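6.3 Manipulação de objetos em bancadas de uso comum

Esta seção aplica-se ao braço Dira quando instalado junto a balcões de copa, recepção ou laboratório. Leia antes a seção 6.2 (limites de força).

Preparação

1. Confirme que o perfil carregado é o 306 (embalagens leves). O perfil 108 destina-se a peças rígidas e não deve ser usado com latas ou sacos.
2. Retire copos de vidro, facas e recipientes com líquido quente do alcance do braço.
3. Verifique se o botão de parada está ao alcance do operador.
4. Em superfícies polidas, refaça a calibração visual com as luzes do ambiente acesas. Reflexos de luminárias podem ser lidos como objetos.

Operação

5. Selecione um único objeto por ciclo. Os vizinhos permanecem onde estão e entram no mapa como obstáculos.
6. Desça com o punho na vertical, em velocidade reduzida.
7. Feche os dedos até o contato e aguarde a confirmação no painel antes de levantar.
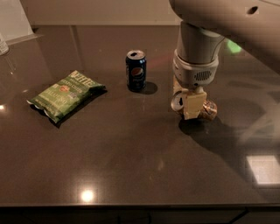 Figura 6-4. Lata amassada presa pelos dedos da garra, deitada. A lata de Pepsi em pé, já aberta, e o saco de batatas são tratados como obstáculos.

8. Levante na vertical e só depois desloque o braço para o lado.

CUIDADO: uma lata aberta pode conter líquido. Trate-a como cheia até verificação manual e não a incline sobre a bancada.

CUIDADO: latas amassadas podem ter dobras cortantes. Não as retire da garra com a mão – use o comando Soltar sobre o recipiente de descarte.

Nota: sacos de plástico brilhante mudam de forma ao serem pegos. Se a garra perder o contato duas vezes seguidas, interrompa o ciclo e registre o código 752.

Após o uso

9. Recolha o braço à posição de repouso.
10. Limpe os dedos com pano úmido, sem solvente.
11. Anote no registro de turno qualquer parada não programada.

Revisão do texto: Ming-te Tsao, 11 de outubro de 2024.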